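Emlow House Residents – minutes of the monthly meeting, April 2, 2026

Present: most of the second floor, two from the first, and Cameron MacBrayne in the chair, in the sense that he got the only one without clothing on it.

1. Matters arising. The hooks promised last July have still not arrived. The Stovovon coat rack, bought for $35, was returned after it came down under the weight of one scarf. Refund pending.

2. Chairs. Discussion took up most of the evening. It was noted that the chair backs in the shared rooms now do the work of a closet, and that puffer jackets are the worst of it, as one takes up the space of three sensible coats. Checked fabric was also mentioned. 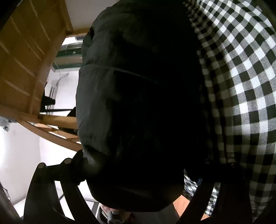 Lindsay asked where else a person was meant to put a winter coat, given that the closet by room 413 had been full of other people's suitcases for as long as she had lived in the building. Cameron agreed to look in the closet. He did not say when.

Agreed: chairs to be cleared before supper. Coats left overnight go in the blue bin, and the bin is not to be treated as a second closet – this was said twice.

3. Budget. Up to $100 approved for wall hooks, with screws this time.

4. Lost property. One Puma sneaker, left foot, still unclaimed. It will stay on the radiator until the next meeting.

Meeting closed at 9:10, after a short delay while people found their coats.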